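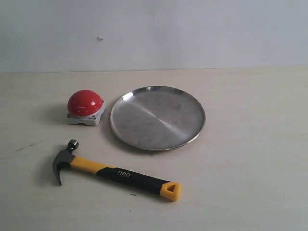
Home | Family Life | Back Issues | Subscribe

Bedtime reading: results from the October log

Wudden parents kept a reading log through October. The sheets record 1,923 sessions between them. Most ran shorter than planned, and the usual cause was a late supper.

Two changes went with longer sessions. The first was a fixed start time, kept on weekends as well. The second was letting the younger child pick the book and the older child pick the chair. Families who moved reading ahead of teeth brushing reported no difference.

Silent prayer or quiet time after the book was logged separately – the entries are too uneven to compare. Kha Phan is retyping them and will send a corrected table to anyone who asks.

The new log starts on 22nd November. It has 2 columns, one for start time and one for who read aloud. Please leave blank nights blank. Sheets go in the tray at the Fulto Street entrance.

Contact the editor | © Wudden Family Newsletter | Back to top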